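ホーム ニュースリリース サービス 会社情報 採用 お問い合わせ
この記事は約4分で読めます

12月25日(金)
株式会社Ornska

賃貸住宅の侵入被害に備える入居者向け見守り通報サービス「Skallavell」、提供地域を拡大
元交際相手などによるつきまとい・押しかけ被害の相談窓口も新設

賃貸住宅向け防犯サービスを手がける株式会社Ornskaは、入居者向け見守り通報サービス「Skallavell(スカラヴェル)」の提供地域を、3月から14の市区に広げます。あわせて、元交際相手や元配偶者、知人によるつきまとい、押しかけ、住居への侵入に関する専用の相談窓口を開設します。

■拡大の背景
当社はこれまで、管理会社を通じて契約した賃貸住宅の入居者にSkallavellを提供してきました。サービスに寄せられた相談のうち、防犯に関するものは直近の1年間で351件でした。空き巣や置き引きに関する内容のほか、面識のある相手が合鍵を返さない、帰宅時に建物の前で待たれている、玄関先で長時間呼び鈴を鳴らされるといった内容が含まれています。
面識のある相手による被害では、入居者が通報をためらう傾向があります。「大ごとにしたくない」「警察に何を話せばよいか分からない」という声もあり、管理会社の側も、どの段階で鍵の交換や警察への相談を勧めるべきか判断に迷う場合があります。こうした声を受け、通報の前の段階から相談できる窓口を設けることにしました。
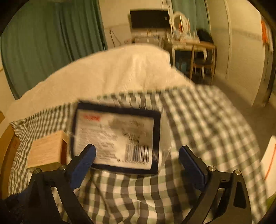

■専用相談窓口の概要
窓口は電話とチャットで受け付けます。相談員が状況を聞き取り、警察の相談窓口や自治体の支援窓口の案内、鍵交換の手配、管理会社への連絡の代行を行います。相談の内容は、本人の同意がない限り管理会社や連帯保証人に伝えません。
身の危険が迫っている場合は、窓口への連絡を待たず110番に通報してください。窓口で緊急性が高いと判断した場合は、相談員が通話をつないだまま、別回線で110番に通報します。

■鍵交換の取り扱い
Skallavellの契約者が同居の解消や合鍵の紛失を理由に鍵の交換を希望する場合、年1回まで追加費用なしで交換します。作業は提携先の株式会社Dreltenが担当し、受付からおおむね当日中または翌日に訪問します。集合玄関と連動した錠など、建物の設備によっては交換に日数がかかることがあります。その間は補助錠を無償で貸し出します。
鍵の交換には原則として貸主または管理会社の承諾が必要です。契約済みの管理会社とは事前に承諾の手順を取り決めているため、夜間や休日でも受け付けできます。

■通報機能の変更点
スマートフォンアプリの通報ボタンは、誤操作を防ぐため2秒間の長押しで作動します。作動すると登録済みの住所と部屋番号が当社の受信センターに送られ、室内の音声が接続されます。音を出さずに通報する設定も選べるようになりました。設定はアプリの「通報」画面から変更できます。
玄関に取り付ける開閉センサーは、留守中に扉が開いた場合に入居者へ通知します。センサーの履歴は44日間保存し、本人が警察などに提出する目的で書き出すことができます。従来は画面の表示のみで、書き出しには対応していませんでした。
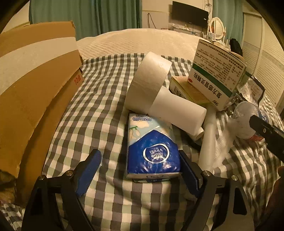

チェック柄の布の上に置かれたVindaのティッシュ

■管理会社向けの研修
窓口の開設に合わせ、管理会社の担当者を対象とした研修をオンラインで実施します。内容は、入居者から相談を受けた際の聞き取り方、第三者から入居の有無を尋ねられた場合の対応、防犯カメラ映像の保管と提出の手順です。教材は研修会社のChung合同会社と共同で作成しました。
特に、親族や交際相手を名乗る人物から部屋番号の確認や開錠を求められた場合の対応については、電話と来店の場合に分けて手順をまとめています。契約中の管理会社は無料で受講できます。

■料金と申し込み
月額料金に変更はありません。相談窓口の利用料は月額料金に含まれます。現在の契約者は手続きをせずに利用できますが、センサー履歴の書き出しにはアプリの更新が必要です。
新たに対象となる地域の入居者は、住まいの管理会社を通じて申し込んでください。管理会社が未契約の場合の個人での申し込みについては、受付方法が決まり次第、当社ウェブサイトでお知らせします。

■会社概要
社名:株式会社Ornska
事業内容:賃貸住宅向け防犯サービスの企画・運営、受信センターの運営

■本件に関するお問い合わせ
株式会社Ornska 広報担当
当社ウェブサイトのお問い合わせフォームよりご連絡ください。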